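Findmont Pocket Radar Review: Close Enough for Travel Softball

The Findmont is a handheld speed gun sold to pitching coaches and parents. Ours was used through one season of fastpitch practices and two weekend tournaments.

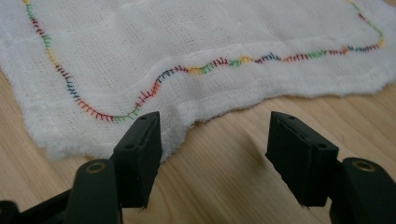 Review by the Plasier Softball equipment desk | Updated Jun 7, 2022 | Filed under: Training Aids

Setup takes under a minute. Hold the power button, pick miles or kilometers, and point the unit along the line of the pitch. We stood behind the backstop for most readings. Chain link gave no trouble as long as the lens was held close to it.

We logged 462 pitches next to a Rajan gun that costs much more. The two agreed within one mile per hour on almost 200 of them. Most of the rest were off by two, with the Findmont reading low. Changeups were the weak spot. The unit missed 9 outright and showed two dashes on the screen.

Angle matters more than the manual admits. Readings taken from the on-deck circle came in well under those from behind the plate - fine for comparing one pitcher with herself, poor for anything else.
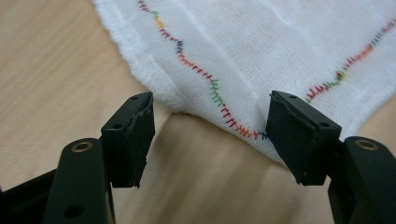
Battery life is fair. Two AAs lasted through both days at the Gutau fields, with the screen dimmed. The memory holds the last 30 readings and cannot be exported, so bring a clipboard. The belt clip is stiff and scratched the case by August.

Bat speed mode works off a tee only. In soft toss it picked up the ball about as often as the barrel.

Rating: 3.5 out of 5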